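Speaker notes: Reducing Household Food Waste in Gredport
Public session, Cirkwood Library, lower hall
Thursday, 6:30 p.m.

Opening

Good evening, and thank you for attending. My name is Elsie Fothergill, and I am speaking on behalf of the Gredport Office of Waste and Recycling. The program runs for 20 minutes, followed by questions. Printed copies of the storage guide are on the table by the door.

(Wait for the doors to close. Ask whether the back rows can hear.)

Slide 2: What the survey asked

In September the Office mailed a survey to homes in Gredport and Cirkwood. We received 969 completed forms. Each household was asked to keep a diary for one week and to write down every item of food thrown away, along with the reason. Liquids were left out, as were bones, shells and coffee grounds.

The diary was kept by the household itself. People forget things, and some of them tidy up their answers. The results should be read with that in mind.

Slide 3: What people threw away

Bread came first. Salad greens came second, then cooked rice and pasta. Of the households that replied, 610 threw away bread at least once during the week. Meat and fish were thrown away much less often, but they cost more to replace.

(Do not read the full table aloud. It is on page four of the handout.)

The reason given most often was that the food had been forgotten. Confusion over dates came next. "Best by" on most packages refers to quality. Many residents told us they treat it as a safety limit and discard the item that same evening.

Slide 4: Shopping and planning

The Office recommends a short check of the refrigerator and the freezer before each main shopping trip. A written list is enough. Households that shop once a week may wish to leave one evening open for leftovers - soup, fried rice or an omelet will use up most of what remains.

Slide 5: Portions and freezing

Freezing is the part of the guide that brings in the most calls. Our advice is as follows. Cool cooked food promptly and put it away within two hours. Freeze it in amounts that will be eaten at one meal. For ground meat, a flat pack of 200 grams thaws faster than a thick block. Press out the air, close the seal, and write the contents and the month on the bag before filling it. Slice bread before freezing so that single pieces can be taken out.

(Pause here. Let people finish writing.)
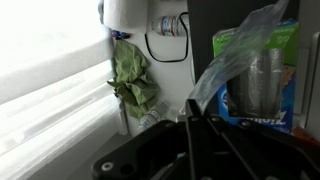
Malcolm Naylor wrote to us after the first session to say that labels are of little use if the freezer is never emptied, and that his own household now eats only from the freezer in the last week of each month. He asked that the guide say so. The next printing will include a line on this point.

Slide 6: Collection of food scraps

Some waste cannot be avoided. Peels, cores and eggshells may go in the green curbside cart, which is emptied weekly. Plastic bags of any kind must be kept out of the cart. Residents in apartment buildings should speak with the building manager about a shared cart. The Kowalczyk building on the east side of Cirkwood has had one since spring, and the request form used there is available from our office.

(If asked about fees: no change is planned this year. If asked about commercial kitchens, refer the question to the permits desk.)

Questions

Please state your street or neighborhood before asking your question. Written questions may be left in the box at the front desk until the library closes at 8 p.m.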